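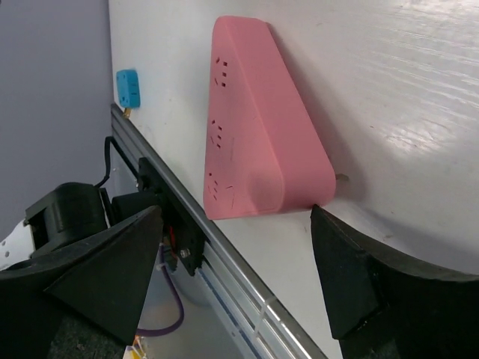 Support > Killitz Gripper Kit > Before You Buy

Frequently asked questions

These are collected from our inbox, with the swearing taken out. If yours isn't answered, write to Şengül Keskin at the support desk. She reads everything, including the ones in all caps.

What is the Killitz kit?

Two black gripper fingers, a drive unit, a wrist mount with a small camera, cables, and software that ties them together. It bolts onto an arm you already own. We don't sell arms. People ask every week and we still don't.

Can it handle household objects, or only the nice foam cubes from your demo?

Household objects are most of what we test on. The pink power strip at the top of this page is a fair sample: rounded body, slanted faces, smooth plastic, and no obvious place to grab it. Foam cubes are for trade shows.

Will it plug things in for me?

No. It can be taught to pick up a plug. Getting the plug into a socket takes an arm with better accuracy than most of our customers have, plus patience. Please practice on sockets that aren't connected to anything. We would like you to remain a customer.

Why are the fingers pointed?

For getting under an edge. A tapered tip can slide beneath something leaning against a board where a flat pad would just push it along. The price you pay is less contact area, so for jars and bottles you'll want the wide pads, sold separately (yes, we know).

Does the camera see what it's gripping?

It sees the fingertips and whatever is in front of them. It also sees glare. Glossy white surfaces under a bright lamp are its least favorite thing, and you should move the lamp before you open a ticket. A ticket takes longer.

Which arms does it fit?

Anything with the standard Gustar flange, and the Purnerero arms with our adapter ring. The Fülöp bench arm will also take it, but the cable has to run outside the arm, and you will snag it at least once.

How long do the fingertips last?

Géza Lakatos, who runs our test bench, got 1,708 grasps out of one pair before the left tip needed replacing. We tell people to inspect theirs at 1,000 and swap them by 2,000. If you mostly pick up socks, you can relax a bit.

Do I need to know how to program?

For the basic routines, no. You move the arm by hand, press the button, move it again, and it plays the moves back. For anything that depends on the camera, some Python will help, as will a friend who knows more Python than you do.

Is it safe around children and pets?

It stops when it meets resistance, but it's still a motorized pinching device with pointy ends. Switch it off when you leave the room. Cats regard it as prey — this is not covered by the warranty.

Can I return it?

Within 30 days, in the original box, with both fingers. We mention the fingers for a reason.

When will the wide pads be back in stock?

September, says the supplier. The supplier did not say which one.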